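Startseite Zeitschrift Ausgaben Archiv Autorenhinweise Suche Kontakt

3.2 Zustand der Prozessorauflage vor der Demontage

Die untersuchten Serverplatinen stammen aus dem Rücklauf des Standorts Wollden und wurden ohne Kühlkörper angeliefert. Insgesamt gingen 45 Platinen in die Sichtprüfung ein. Erfasst wurden der Belag auf dem Prozessordeckel, der Sitz des Prozessors im Halterahmen und der Zustand der Speichersteckplätze. Die Einstufung folgt dem Schema von Alemayehu und Akanda, das für die Rückstände der Wärmeleitpaste die Klassen »geschlossen«, »fleckig« und »frei« vorsieht.
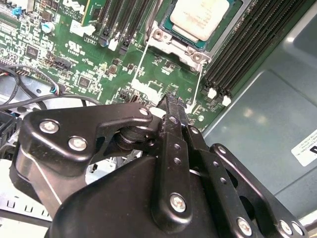

Für die Wiederverwendung ist die Klasse »geschlossen« am aufwendigsten. Eingetrocknete Paste verdeckt die Beschriftung des Deckels, sodass der Prozessortyp erst nach der Reinigung bestimmt werden kann. Zudem lösen sich beim trockenen Abschaben Partikel, die in den Sockel gelangen können. Die Reinigung erfolgte daher stets bei geschlossenem Halterahmen und mit angefeuchtetem Vlies. Verbleibende Schleier wurden toleriert, sofern die Beschriftung lesbar war.

Der Halterahmen selbst wurde in diesem Arbeitsschritt nicht geöffnet. Lockere Schrauben wurden im Protokoll vermerkt und erst bei der Entnahme behandelt. Die Reihenfolge weicht damit vom Ablauf nach Nanayakkara ab, der die Entnahme vor die Reinigung stellt und zusätzlich eine Abdeckung der Kontaktfelder verlangt.

3.3 Umfeld des Sockels

Neben dem Sockel wurden die Speicherbänke und die Bauteile der Spannungsversorgung geprüft. Bei den Steckplätzen galten fehlende oder gebrochene Verriegelungen als Mangel, Farbabweichungen dagegen nicht. Kondensatoren wurden auf gewölbte Kappen und ausgetretenen Elektrolyt untersucht, Steckverbinder auf schiefen Sitz.
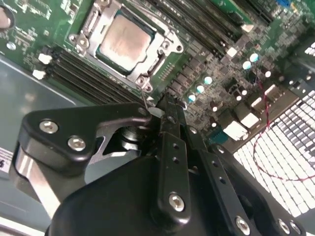
Abb. 2: Serverplatine mit Prozessor im Halterahmen, schwarzen Speichersteckplätzen und Bauteilen der Spannungsversorgung. Auf dem Prozessordeckel sind Reste von Wärmeleitpaste zu erkennen.

Die Befunde wurden je Platine in der Datenbank Prernik abgelegt. Bei widersprüchlicher Einstufung durch die beiden Prüfenden galt die jeweils ungünstigere Klasse.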